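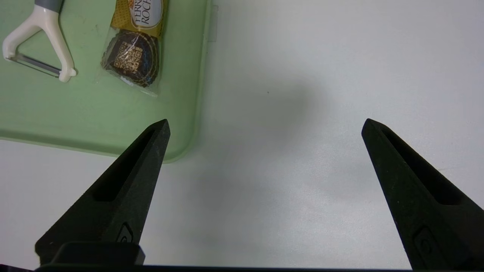 Two black gripper fingers, open over a white tabletop.

How to check a 384-well assay for edge effects before you screen with it

Updated 26 Jan 2019

Most assays that arrive on my bench come with a Z-prime value and a promise. The value is usually good. I've stopped caring very much. A Z-prime worked out from two columns of controls tells you about those two columns, and your compounds are going to sit everywhere else on the plate.

What follows is the plate uniformity check we run at Tescombe on any biochemical assay before a library goes near it. It takes a few days and some reagent you'd like to keep. It was written for 384-well plates and an absorbance or fluorescence readout. Cell assays have the same problems and a few more, and I only touch on those near the end.

What you need

Plates from a single lot, and write the lot down. Ours are from Potuvon, and the box claims "minimal edge effect," a phrase I have never seen a supplier put a number on. Test the plates as if the box were blank.

Enough enzyme, substrate and buffer for nine full plates plus dead volume. Mix one pool of each for the day. If you make up three small batches you will be measuring your own pipetting.

A control inhibitor with a known IC50 in your hands, in your buffer. A value from a paper will get you into the neighborhood and no closer.

DMSO at the same final percentage the compounds will bring. People leave this out because "it's only a uniformity test." DMSO changes how the drops settle and mix, and some enzymes don't like it at all.

Something that can draw a heat map. A spreadsheet with conditional formatting is fine. We use Flakau, which draws them quickly and also likes to smooth them by default. Turn the smoothing off. A smoothed heat map hides exactly the single bad column you are looking for.

Step 1. Decide what counts as a failure

Do this before there is any data. Once you have looked at a plate you will find a reason to like it.

Our limits are dull. No row or column median may sit more than 10% from the plate median on the max signal plates. The CV across the full plate has to be under 10%, outer wells included. The percent inhibition on the mid signal plates has to agree between the edge and the middle to within 10 points. Yours might be tighter if you expect weak hits. Write them in the notebook and date the page.

Step 2. Run the max, mid and min plates

Three plates a day, for three days:

Max: every well gets enzyme, substrate and DMSO.
Mid: every well gets the control inhibitor at its IC50.
Min: every well gets the full block, either no enzyme or a saturating dose of inhibitor.

The mid plate is the one that matters and the one people skip to save reagent. A fully active well and a fully dead well are both hard to disturb. A half-inhibited well is sensitive to volume, temperature and time all at once, and your real hits will live near there.

Use the same tips, dispenser, lids and incubator you plan to use for the screen. A hand-pipetted uniformity test for an assay that will be run on a bulk dispenser is a test of somebody's thumb.

Stack the plates for incubation the way you'll stack them on screening day. If the screen will have ten in a pile, put your three in the middle of a pile of ten, with the rest filled with buffer. A single plate alone on a shelf warms evenly and looks wonderful.

Step 3. Look before you calculate

Draw the heat map of raw signal for each plate. Set the color scale by hand, the same for all three max plates, then the same again for the mids and the mins. Auto-scaling makes a good plate look terrible and a terrible plate look normal, depending on its worst well.

Then look for these shapes:

A bright or dark frame around the outside. Evaporation or temperature, usually. There are 76 outer wells on a 384-well plate, so a bad frame costs you a fifth of it.

Stripes along the columns. Think of the dispenser, one tip or one nozzle at a time. If the pattern repeats every eight rows on an eight-channel head, you have your answer.

A slope from left to right. Time between the first column and the last, or reagent settling in the line.

A slope from corner to corner. I used to blame the incubator for this. Half the time it was the reader.

Scattered odd wells. Bubbles, dust, a bad tip. Run the plate again before building a theory.

Step 4. Now calculate

Take the median of each of the 16 rows and each of the 24 columns, and divide by the plate median. Medians, because one bubble can drag a row mean far enough to invent a problem. Then compare the 76 outer wells with the 308 inner ones as two groups.

Work out Z-prime too, if someone is going to ask for it. One minus three times the sum of the two standard deviations, divided by the distance between the two means. Do it twice, once with all the wells and once with only the columns where your controls will sit. If the second number is a lot better than the first, the number on the assay's summary slide was probably the second kind.

I should say how much this can matter. In one campaign of ours, 29 plates had gone through before anyone drew a map. The primary screen gave 2,861 wells over the hit threshold, which was already suspicious for that library. We picked 368 of those compounds that had come from outer wells and ran them again in the interior. Most were flat. The Z-prime had passed on every plate, and the vendor who built the assay was very willing to send it to us again.

Step 5. Find out which thing is doing it

Start with the reader, as it takes five minutes. Read the plate, turn it 180 degrees, read it again. Some readers won't take a reversed plate without complaint, so check the manual first. If the pattern moves with the wells, it's in the plate. If it stays in the same physical corner of the reader, call the service engineer. Use an endpoint assay or a plate of plain dye for this, otherwise the reaction carries on between reads and confuses the result.

For the dispenser, fill a plate with dye in buffer and read it. No enzyme, no incubation. Stripes here are volume errors and no amount of assay development will remove them.

For evaporation, weigh a filled plate before and after incubation, with the lid or seal you plan to use. The total loss will look small. Remember that it comes mostly from the outside wells.

For temperature, let the plate and all the reagents sit at room temperature before you start, and run the whole incubation there as well. If the frame fades, it was uneven warming. Plates warm from the outside in, and a stack does it slowly.

Change one thing per plate. I know that is tedious - I have also watched people change the seal, the buffer and the incubator on the same afternoon and learn nothing from a perfectly good plate.

Step 6. Fix it, or give up the wells

A better seal helps with evaporation. So does a shorter incubation, if you have signal to spare. Longer incubations at room temperature are often kinder than short ones at 37, though check that the reaction is still linear at the end. Pre-warm buffer if the protocol allows. For cells, leave the plates on a level bench before they go in the incubator so they settle evenly.

If the outer wells still fail, fill them with buffer and don't use them. It hurts to lose that much space. It hurts less than following up on a hit list shaped like a picture frame.

You will be told that software can correct it. Sometimes it can. Median polish and B-scores remove row and column patterns well enough when the hits are rare and spread at random. They work badly on a dose-response plate, where the pattern across the row is the data, and on a focused library where half the plate may be active. Correction also can't bring back precision. An evaporated well shifted by 20% and noisy becomes a well that is centered and noisy. I use it for what's left over after the hardware is sorted out, and I keep the raw values.

Step 7. Repeat it when something changes

New plate lot, new enzyme prep, new dispenser cassette, the incubator back from repair. A single mid plate is enough for most of these. If it meets the limits from Step 1, carry on. If it doesn't, go back to all three.

We also run one DMSO-only plate at the start and one at the end of each screening day and keep the maps in a folder. They get looked at in August more than in any other month, when the air conditioning in our building can't keep up.

Related
Choosing a control inhibitor when the literature values disagree
How much DMSO can your enzyme take?
Reading a vendor's validation report
Dye tests for bulk dispensers
When to throw out a plate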